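Cleaning and reseating a countertop unit on its stand

These steps apply to small white plastic units that sit upright on a separate stand. Allow 30 minutes, including drying time. You will need two microfibre cloths, a soft brush, warm water and a drop of washing-up liquid.

1. Disconnect the power
Switch off at the wall and pull the plug. Leave the unit for 2 minutes before handling it.

2. Clean the casing
Wring the first cloth out until it no longer drips. Wipe the front face from the top edge downwards, then follow the rounded corners and the sides. Use light pressure over printed lettering. Do not use cream cleaner, which dulls a matte finish and cannot be polished out. Dry with the second cloth.

3. Check the seating
The unit should stand upright, with its lower edge evenly supported. View it from directly in front, at the height of the casing. A lean of a few degrees is easier to see along the top edge than along the sides.

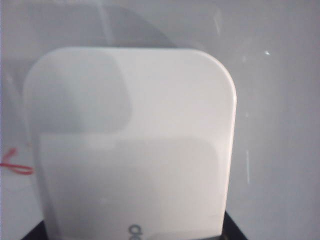 4. Clean the stand
Lift the unit with both hands and lay it face up on a folded towel. Brush grit out of the stand, working from the back to the front. Black shows dust quickly, so repeat this step weekly.

5. Refit and test
Lower the unit straight down. Do not slide it in from the side. Reconnect the power and switch on. If it rocks, lift it out and check the underside for trapped debris.

Checked by Jummai Haruna. Last revised in October.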